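Rule Four
Last updated: June
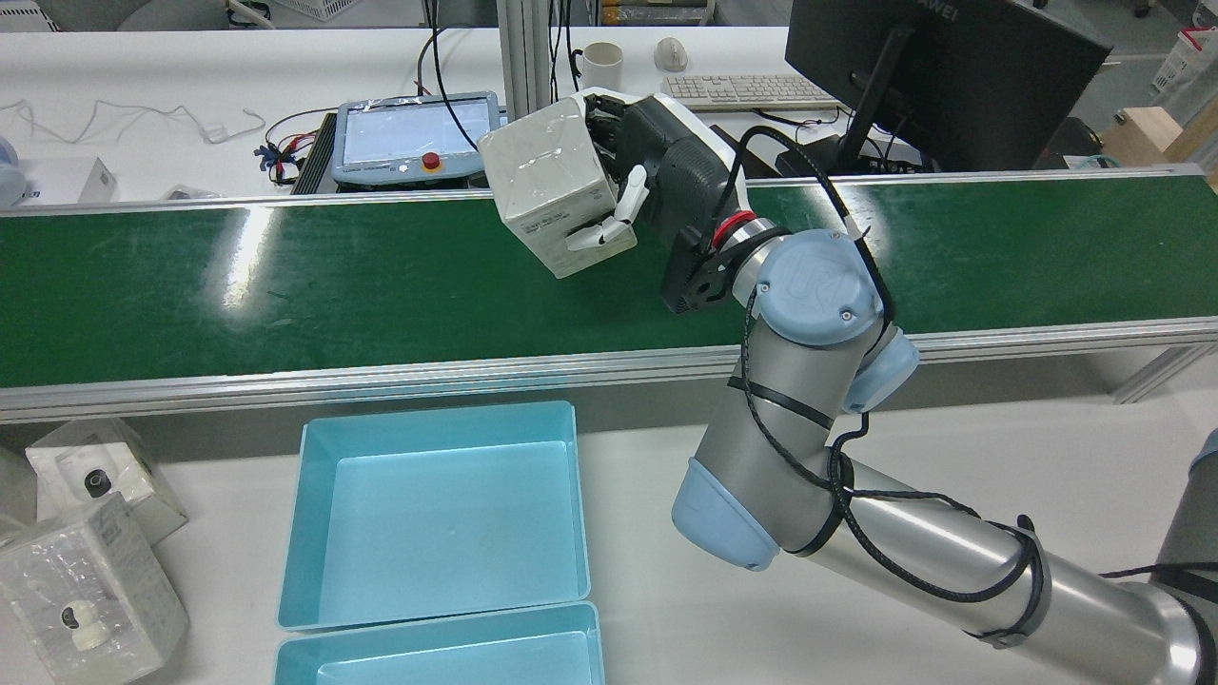
The hand over the belt, with a wrapped box in its grip.

Rule 4 of the Tretbridge code said no mug within reach of a working arm. I read it out. The inspector from Marsden ticked her sheet and asked what "reach" meant.

"It's defined in the annex."

"Have you got the annex?"

We had 148 pages, and none of them was the annex. Dratholm had signed us off anyway, twice. I looked at the mug on the far desk, beside the mouse, and wondered who had measured what.

She wrote "compliant" and went to find her coat.

14 shares | 2 comments

saltmarsh: Our annex was missing too. We passed.

Pell_k: Would she really not ask about the stop button?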